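Section 4. Replacing a Data Drive in the Kuster Storage Cabinet

4.1 Scope

This section covers the replacement of a single data drive in a Kuster cabinet that is already installed and in service. It applies to cabinets set up with one spare drive assigned to the pool. First-time installation is covered in Section 2. Replacement of the system drive is covered in Section 6 and follows a different order of steps.

The procedure takes one person. Allow 19 minutes for the work at the cabinet. The rebuild that follows runs on its own and takes longer, depending on how full the pool is.

4.2 Before you start

Confirm the following:

- You have the administrator password for the Drarnico console.
- The replacement drive has the same capacity as the failed drive, or a larger one. A smaller drive will be refused.
- A backup has finished since the last change to the data. Check the Backup tab, column "Last good."
- The cabinet reports no more than one failed drive.

CAUTION: If the console lists two or more failed drives, stop. Do not remove anything. Go to Section 7, Recovery of a Degraded Pool.

Write down the serial number of the failed drive as it appears on the console. The slot number alone is not enough. Slots are renumbered when an expansion shelf is added, and labels on older cabinets may not match.

4.3 Taking the drive out of service

1. Log in to the Drarnico console and open Storage, then Pools.

2. Select the pool marked "Degraded." The failed drive is shown in red.

3. Click the drive and choose Retire. The console asks for the last 4 characters of the serial number. Type them from your notes.

4. Wait until the status changes from "Retiring" to "Safe to remove." If the status has not changed after 150 seconds, click Refresh once. Do not click Retire a second time — a repeated request puts the drive back in the queue and the wait starts over.

5. Click Locate. The amber light on the matching slot starts to blink.

NOTE: Locate turns itself off after 90 seconds. It can be turned on again as often as needed and has no effect on the pool.

4.4 Removing the drive

1. Put on the wrist strap and clip it to bare metal on the cabinet.

2. Open the front door. On cabinets with a lock, the key is a quarter turn to the left.

3. Find the slot with the blinking amber light. Press the release tab and pull the caddy out by the width of a finger, then stop.

4. Wait for the platters to spin down. A drive that is still spinning can be felt as a slight twist when the caddy is moved.

5. Pull the caddy straight out, with a hand under it for the last part of its travel.

6. Compare the serial number on the drive with the one you wrote down. If they differ, slide the caddy back into the same slot at once and return to step 1 of 4.3.

CAUTION: Do not leave a slot open longer than needed. Air takes the shortest path through the cabinet, and the drives next to an open slot get less of it.
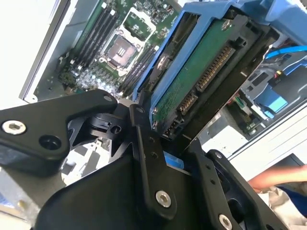 Text and procedures: Iason Liapis
Filed under: Storage, Maintenance
Last revised: March

4.5 Fitting the new drive

A hard drive caddy holds the drive by its sides and sets its position relative to the connector at the back of the slot. Most faults reported after a replacement come from a drive that sits slightly crooked in its caddy, so check the fit before going back to the cabinet.

1. Lay the caddy on a flat, antistatic surface with the connector end facing away from you.

2. Release the old drive. Screwless caddies are spread gently at the sides until the pins clear the holes. On caddies with screws, remove all of them and keep them together. The screws are short, and longer ones will damage the drive.

3. Place the new drive in the caddy with the label up and the connector at the open end.

4. Press the sides in until the pins seat, or refit the screws. Tighten by hand only.

5. Push lightly on each corner of the drive. It should not rock.

6. Slide the caddy into the slot until it meets resistance, then press firmly with the thumb until the tab latches. The front of the caddy should be level with its neighbors.

7. Close the door and remove the wrist strap.

4.6 Starting the rebuild

1. Return to the console. The new drive appears as "Unassigned" once it has spun up.

2. Select it and choose Assign to pool. Pick the pool that was degraded.

3. Leave the priority at Normal. High shortens the rebuild but slows every user of the cabinet, and the fans will run at full speed until it is finished.

4. Confirm. The status changes to "Rebuilding" and a percentage is shown.

The cabinet can be used during the rebuild. Avoid large copy jobs, and put off firmware updates until the pool returns to "Healthy." If the power fails, the rebuild resumes from the last saved point when the cabinet restarts.

NOTE: The percentage does not advance evenly. Long pauses near the end are normal on pools with many small files.

4.7 If the drive is not detected

- Pull the caddy, wait for spin-down, and seat it again.
- Check the connector at the back of the slot for dust or a bent contact. Use a light, not a tool.
- Try the drive in a free slot, if there is one. If it is detected there, the original slot is faulty — report it as a backplane fault.
- On cabinets with the Hodoroagă expansion shelf, check that the shelf cable is latched at both ends.

4.8 Disposal and records

A retired drive still holds data. Erase it with the Toronitz wipe utility if it will still spin up, or send it for shredding if it will not. Mark it FAILED in permanent ink before it leaves the room.

Enter the slot, both serial numbers and the reason for replacement in the cabinet log. The log form is in Appendix B.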